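Spent the afternoon at the Herau open day, where 70 of us queued politely to watch a gripper deal with a plastic fork. It was all on a screen, in simulation. I'd worn proper shoes for this.

Fotis Mitsotakis-Vlachou ran the demo. He says the simulated kitchen gets 2000 goes a night, and the fork is the one they dread – thin, flat, no sense of occasion.
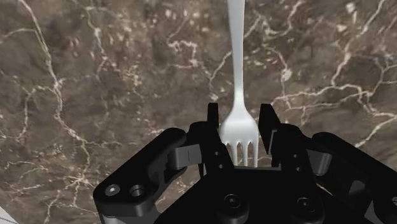 I asked why the worktop was marble. "It came with the kitchen," he said. Nicer than mine, then.

Rahimi had the stand next door with a real arm and 5 people watching. The biscuits were on our side.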